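Accueil > Nous rejoindre > Offres saisonnières > Réception et accueil de nuit

L'hôtel Falidau cherche son veilleur ou sa veilleuse de nuit

Notre maison se trouve à Ammont, à deux pas de la gare, et nous cherchons à partir de juin quelqu'un qui aime les heures calmes — et les gens qui arrivent tard, fatigués, parfois un peu perdus. Expérience bienvenue mais pas exigée, nous prenons le temps de former.

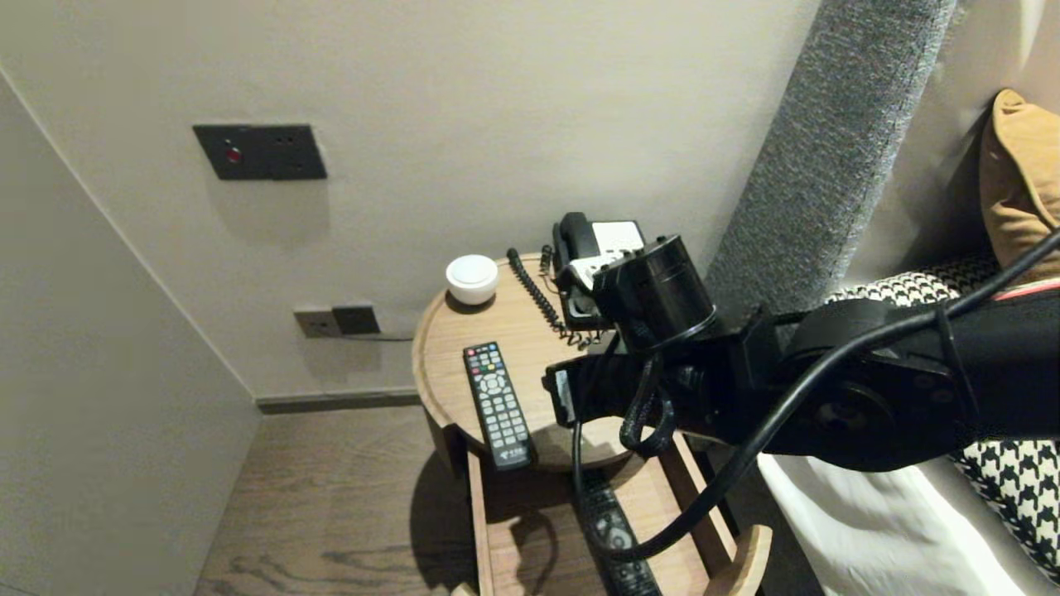
Le travail de nuit chez nous commence à 22 h, avec la relève et un café partagé, et se termine à 6 h 30. Vous accueillez les dernières arrivées, vous préparez les petits déjeuners à emporter et vous répondez aux appels des chambres. Il s'agit souvent de choses toutes simples : une couverture en plus, un réveil à programmer, ou la télécommande, comme celle posée sur le chevet rond près du lit, dont on cherche la bonne touche à minuit passé.

Ce que nous proposons

Un contrat de six mois, 2 717 euros brut par mois, repas compris, et un studio si vous venez de loin.

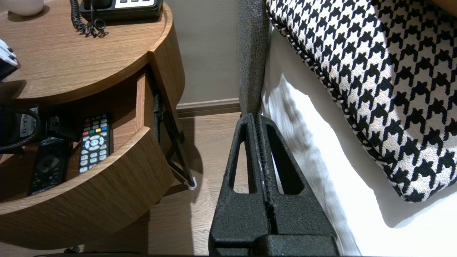
Tête de lit grise et coussin pied-de-poule, côté téléphone.

Nous demandons un français à l'aise, un peu d'anglais, et surtout de la patience au bout du fil. Le standard Stisent s'apprend en deux nuits, promis !
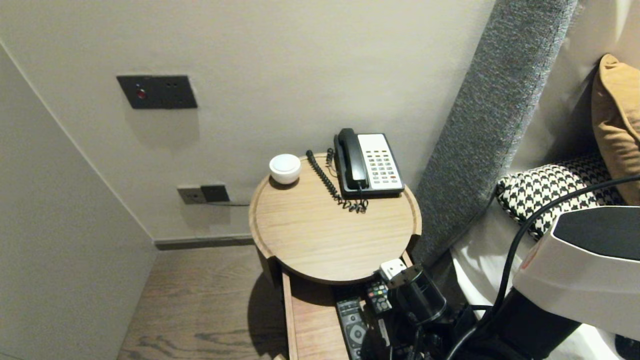
Le téléphone de chambre et son chevet rond.

Vous travaillerez en binôme les premières semaines, puis seul(e), avec toujours quelqu'un de joignable si une question vous tracasse. 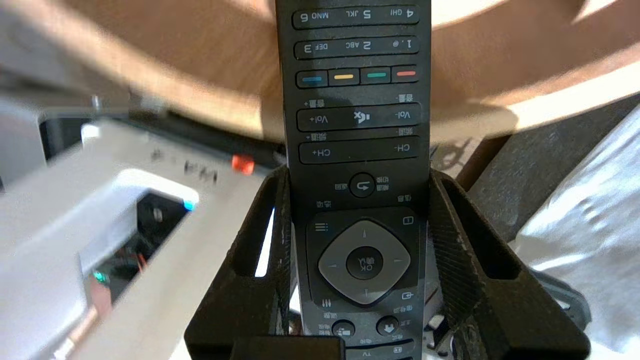 Pour postuler

Écrivez quelques lignes à Živko Kolev, à la réception, ou passez le voir l'après-midi entre 14 h et 17 h. Un CV suffit, et si vous préférez raconter votre parcours de vive voix, il vous écoutera avec grand plaisir.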